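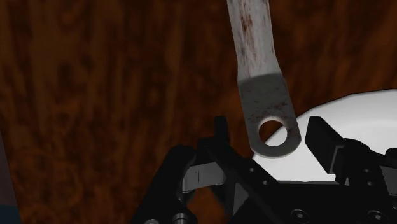
그리퍼 비교 시험 3차 회의록

일시: 2018년 10월
참석: Duarte Seixas(진행), Ignacio Bermúdez, Chaiwat Wannasri, Consuelo Villalobos
불참: Casimiro Vallejo(서면 의견 제출)
기록: Villalobos

1. 전회 조치 사항
- 손목 카메라 외부 파라미터 재보정: 완료.
- Trolteck 제어기 펌웨어 교체: 보류. 공급사 회신 대기 중.
- 물체 메시 단위 통일(mm → m): 완료. 변환 스크립트는 저장소에 등록함.

2. 시뮬레이션 시험 현황 (Wannasri)
- 병렬 그리퍼 두 종(Rokent, Garrido)을 동일한 팔 모델에 장착하여 비교 중.
- 대상은 끝단에 관통 구멍이 있는 납작한 금속 손잡이. 둥근 끝부분을 두 손가락 사이에 두고 닫는 동작으로 한정함.
- 계획 2000회 중 979회 실행. 나머지는 접촉 파라미터 확정 후 재개.
- 접근 단계에서 손잡이가 두 손가락의 중앙에 오지 않는 경우가 있음. 한쪽 손가락이 먼저 닿으면 손잡이가 회전하며, 이 경우의 판정 기준이 없음.
- Bermúdez: 편심량을 별도 열로 기록할 것을 요청. 현재 로그에는 최종 성공 여부만 남음.
- Seixas: 이미 실행한 979회는 궤적 파일에서 편심량을 역산할 수 있는지 확인 필요.

3. 접촉 모델
- 손가락 패드와 금속면 사이의 마찰계수를 두 그리퍼에 같은 값으로 적용해 왔음. Vallejo는 서면으로 패드 재질이 다르므로 분리 적용해야 한다는 의견을 제출함.
- Wannasri는 실측값 없이 분리하면 비교의 의미가 없다고 함. 실측 전까지 동일 값 유지로 합의.
- 구멍 테두리의 경사면은 충돌 메시에서 생략되어 있음. 파지 위치가 구멍에 걸치는 조건에서만 상세 메시를 사용하기로 함.

4. 렌더링 및 카메라
- 나뭇결 상판에 어두운 조명을 준 조건에서 검은색 손가락의 윤곽 검출이 불안정함. 조명 단계를 하나 추가하여 재시험.
- 흰색 물체가 배경에 있을 때 분할 마스크가 손잡이 끝의 구멍 안쪽까지 번지는 현상 보고됨. Lelell 분할 모듈의 임계값 문제인지 확인 중.

5. 제어 주기
- 100 Hz로 고정하고 두 그리퍼의 닫힘 속도 프로파일을 맞춤. Garrido 쪽은 명령 후 38 ms 지연이 있어 보상 여부를 논의하였으나 결론 없음. 차회 재논의.

6. 조치 사항
- Wannasri: 편심량 로그 추가, 기존 궤적 역산 가능 여부 확인
- Bermúdez: 패드 마찰 실측 절차서 초안
- Villalobos: 조명 조건 추가, 분할 임계값 점검
- Seixas: Trolteck 회신 독촉, Vallejo에게 3항 합의 내용 전달

차회 회의: 마찰 실측 절차서 초안 회람 후 일정 통보. 실물 시험 착수 시점(내년 2월 안)은 차회 안건으로 이월.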